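Setting up a tidy-away task for a home robot

Start with one basket and one cloth. Lay a plain cover on the table, smooth it out, and put the empty basket where the arm can reach it from above. Fold the cloth at the back.

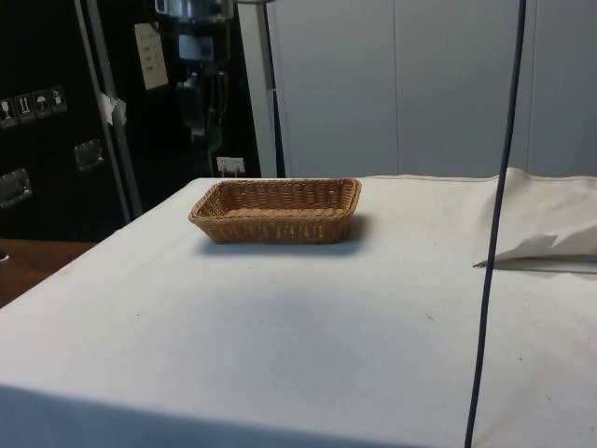 Can a robot put the laundry away yet?
Only in small pieces — one towel into one basket is fair to ask, a full load is still a job for you.

Run the task 20 times without moving the basket, then turn it a little and run it again. Write down each miss. At Brekum we stop after 3 in a row and check the grip first.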